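# On losing an argument with a bus timetable

I moved to Botorberg in July with the firm belief that a person can live perfectly well without a car. I had read the timetable. The 35 goes to Sala every hour, the 69 goes to Losach whenever it feels moved to, and between them I would want for nothing.
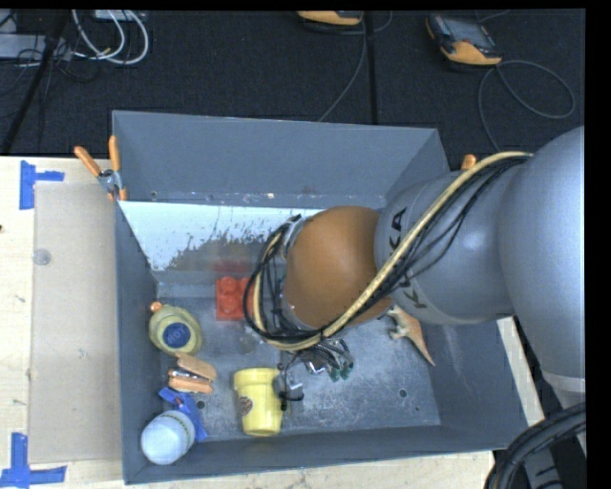
My sister's view, given down a bad line from the stop at Losach, was that I had read the timetable the way other people read horoscopes, and that the small letter S beside most of the times meant school days only. I said I was sure it stood for Sala. She said the bus she was waiting for went to Botorberg and had an S as well.

So I have spent the summer learning. The 35 leaves from outside the chemist, except when it leaves from behind it. You must put your arm out even if you are the only person for a mile and you're standing under the sign with a suitcase. The fare is 2 crowns, the driver has no change, and he will look at a note as if you'd handed him a fish.

The walk home from Sala takes 2 hours if you keep to the road. I have now done it in sandals, in the rain, and once carrying a standard lamp, which got me more waves from passing drivers than I've had in the rest of my life put together. One of them slowed down, had a good look and drove on.

I do like the 69, when it comes. It goes the long way, up through Nosilside and past the quarry, and stops for ten minutes at the top so the driver can eat a sandwich. The whole bus watches him eat it. Last time it was egg.

My sister has offered me her old bicycle. It has no brakes to speak of and Botorberg is at the top of a hill, so I'm thinking it over.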